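Acta de la reunión de mayo de la asociación vecinal de Montecinos
Asunto principal: el almuerzo popular y el arreglo del horno viejo

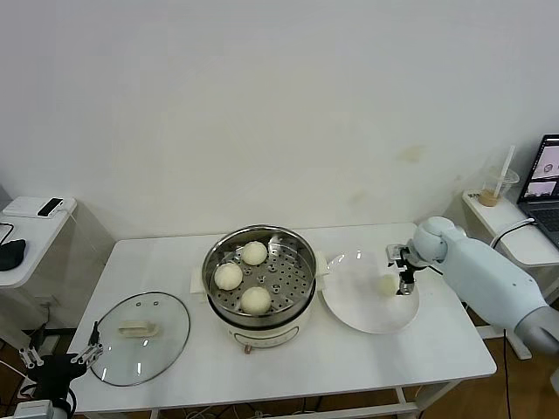 Wilson Ccori preguntó, antes incluso de que se leyera el acta anterior, si este año el almuerzo iba a ser otra vez al mediodía en punto, porque el año pasado a las doce no había llegado ni la mitad de la gente y la comida estuvo esperando en las mesas. Se le contestó que era el tercer punto y que tuviera un poquito de paciencia, que a todos nos gusta hablar de comida pero había que empezar por el principio.

Se abre la sesión a las 19:10 en el local de la calle del Lavadero. Preside Harriet Mahmoud y toma notas Darius Cozma, que pide disculpas de antemano por si se alarga, como ya le dijeron la otra vez. Asisten también Dalibor Štěpánek, Aiman Lau, Wilson Ccori y varios vecinos de las dos calles de arriba, a quienes agradecemos mucho que bajaran con la lluvia que caía.

1. Acta anterior

Se lee y se aprueba con una corrección: donde decía que el toldo lo había prestado Cudeo, debe decir que lo prestó Korngate, y que Cudeo puso las vallas. Harriet pide que conste el agradecimiento a los dos negocios, y así consta con mucho gusto.

2. El horno viejo

Dalibor cuenta cómo va el arreglo del horno comunal, y lo cuenta con tanto cariño que se nos fue en ello casi media hora. La bóveda está entera, lo cual era el gran miedo de todos desde el invierno. Lo que falla es el suelo, que tiene varias losas levantadas, y la puerta, que no encaja desde que se cambió la bisagra. Ha pedido precio a Lestgate por las losas refractarias y le han dado 233 euros con el transporte incluido. La puerta la puede enderezar él mismo en su taller si alguien le ayuda a bajarla, que pesa lo suyo.

Una vecina de la calle alta recuerda que su abuela cocía allí los panes de toda la semana y que cada casa marcaba los suyos con un sello distinto. Alguien comenta que todavía debe de haber sellos de aquellos guardados en los cajones, y se anima a todo el mundo a buscarlos y traerlos para verlos juntos. Aiman se ofrece a fotografiarlos y a hacer una hojita con los nombres de las familias.

Se somete a votación la compra de las losas y se aprueba por unanimidad. Dalibor avisa de que, una vez colocadas, habrá que encender fuegos pequeños durante varios días antes de cocer nada, y pide turnos para vigilar. Se apuntan Wilson, Aiman y la propia Harriet. Queda pendiente hablar con el ayuntamiento de la leña apilada en la parte de atrás, que lleva allí desde la poda y se está echando a perder.

3. Almuerzo popular

Se retoma la pregunta de Wilson. Después de oír a unos y a otros (hubo quien defendió las doce con bastante pasión, todo hay que decirlo) se acuerda citar a la gente a la una y servir a la una y media. Los que montan mesas vendrán a las once.

Sobre el menú se habla largo y tendido. El guiso grande se mantiene, faltaría más. Además, cada casa que quiera traerá un plato de los suyos, del tamaño que pueda, y lo pondrá en la mesa común con un papelito donde diga qué es y qué lleva. Lo del papelito es importante: el año pasado hubo dos personas con alergias que no se atrevieron a probar casi nada y nos dio mucha pena. Darius preparará los papelitos en blanco y los dejará en el local con unos rotuladores.

Harriet pregunta si habrá bastante para quienes no comen carne. Aiman propone una segunda olla, sólo de verduras y garbanzos, y se compromete a cocinarla ella con su hermana. Se le agradece con un aplauso. Wilson se encargará del arroz y dice que, si le dejan, hará también una salsa de ají aparte, en cuenco pequeño y bien señalada, porque no pica igual para todo el mundo.

Se calcula comida para 200 personas. Dalibor cree que son muchas, Harriet cree que son pocas, y se deja la cifra como está.

La aportación será voluntaria, con una hucha a la entrada, y los niños no pagan.

4. Cuentas

En la caja hay 3000 euros justos, después de pagar el seguro del local. Descontando las losas y lo que se adelante para el almuerzo, queda margen para arreglar el grifo del patio, que gotea desde hace meses y que ya tiene a más de uno desesperado. Se aprueba pedir presupuesto.

Se comenta que faltan por devolver algunas sillas plegables de las fiestas. Se ruega, con todo el cariño del mundo, que quien las tenga en el garaje las acerque antes del almuerzo, sin dar explicaciones ni pasar vergüenza.

5. Taller de cocina para los chavales

Aiman presenta la idea de unas tardes de cocina sencilla para los niños y niñas del barrio: masas, sopas, alguna merienda. Serían una vez por semana mientras dure el verano, en la cocina del local, con grupos pequeños y siempre dos adultos. A la mayoría nos pareció una idea preciosa. Dalibor pregunta por los cuchillos y se acuerda que los más pequeños trabajen sólo con las manos y con cuchillos de untar.

Para ingredientes se asignan 40 euros por tarde. Si sobra, pasa a la siguiente. La lista de inscripción estará colgada en la puerta.

6. Ruegos y preguntas

Un vecino ruega que se baje la música del local a las diez los días de ensayo del coro. El coro, representado por dos de sus contraltos, lo acepta de buen grado y pide a cambio que no se aparque delante de la puerta.

Wilson pregunta si se puede guardar en el armario de la cocina una caja con sus especias, y se le dice que sí, en el estante de arriba, con el nombre puesto.

Harriet recuerda que la llave de repuesto sigue sin aparecer. Se hará otra copia.

Se levanta la sesión a las 21:05. Unos cuantos nos quedamos todavía un buen rato en la puerta esperando a que escampara. La próxima reunión se convocará cuando estén puestas las losas.

Darius Cozma, secretario
Visto bueno: Harriet Mahmoud, presidenta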